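Home News Residents Rooms Notices Archive

The petal chair is staying in the window room

Residents who use the window room on the second floor will have noticed the new lounge chair. It came in May as a trial, along with two plainer armchairs that have since gone back to the supplier, Kaewkla. The trial is over and the chair is staying.

It was ordered by Moushumi Pramanik, who looks after the shared rooms at Horkbridge. The old two-seat sofa had a broken spring on the left side and had been repaired twice. The second repair cost $137 and lasted through one winter. A replacement sofa of the same size was quoted at more than the room's budget for the year, so she asked for single seats instead.

The chair cost $445. Delivery was another $45 and included carrying it up the stairs, as it would not go into the elevator. The two men from Kaewkla had it in the room before lunch. The old sofa went down the same way and was collected by the city.

Most people call it the egg chair. The outside is white and made up of wide rounded petals, and the round seat cushion in the bowl is mustard yellow. From the doorway it looks like something on a breakfast plate. Moushumi says the catalog page called it a flower and she never thought of an egg until it was on the floor.

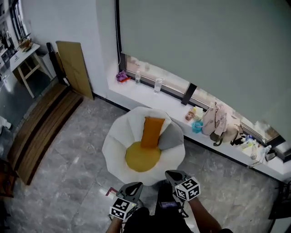

The petal chair by the window ledge, with its yellow seat cushion and the orange and gray back cushions.

The two back cushions are extras. The orange one was in the storage closet and had belonged to a bench in the old lobby. The gray one is smaller and was bought for the sofa. People have been sitting with the orange one behind them and the gray one to the side, under an elbow. Either can be taken out if you like to sit deeper in the bowl. Please put them back in the chair when you leave and keep them off the floor.

A few points about looking after it.

The white petals show marks. Newsprint is the worst so far, followed by dark denim. A damp cloth with a drop of dish soap takes off most of it if you get to it the same day. Do not use the spray from the kitchen cupboard, which is for the counters. There is a folded cloth on the hook inside the closet door for this.

The seat cushion should be turned over when the room is cleaned. If you spill something on it, leave a note in the book at the front desk so that it can be dealt with. Nothing will be charged for an ordinary spill.

Please do not drag the chair. The floor tiles in that room were relaid last year and the grout is already chipped near the door from the sofa legs. Two people can lift it without trouble. Its place is a short way out from the window ledge, which leaves space to walk behind it and reach the cord for the blind.

The blind itself has come up in the notes book. Some residents want it up for the light and others want it down in the afternoon, when the glare makes it hard to read. For now the rule is that whoever is in the chair decides. When you leave, the blind can stay as it is.

The ledge is the other subject in the book. It was meant for reading things and a cup or two, and it fills up with bottles, wrappers and bags. Take your empties with you. The recycling bin is in the hallway next to Room 133, and the trash can is beside it. Anything left on the ledge at closing goes into the lost property box and is kept for a month.

A side table is on order from Prolberg. It is low and round and will stand on the window side of the chair, so cups will not have to go on the ledge at all. A second chair was discussed, but there is no money for it this year. If you have a floor lamp in working order that you no longer need, speak to Moushumi at the front desk any morning before ten.

Comments (4)

Denise R.
I was against it when I saw it come up the stairs and now I go up there every day after breakfast. It is hard to get out of if your knees are bad. Could we have one ordinary chair with arms as well?

T. Okafor
Second the request for a chair with arms. The blue one in the mail area is never used.

Moushumi Pramanik
The blue one can be moved up. I will ask for it to be done with the next delivery.

Walt
Whoever keeps taking the gray cushion down to the TV room, please bring it back up.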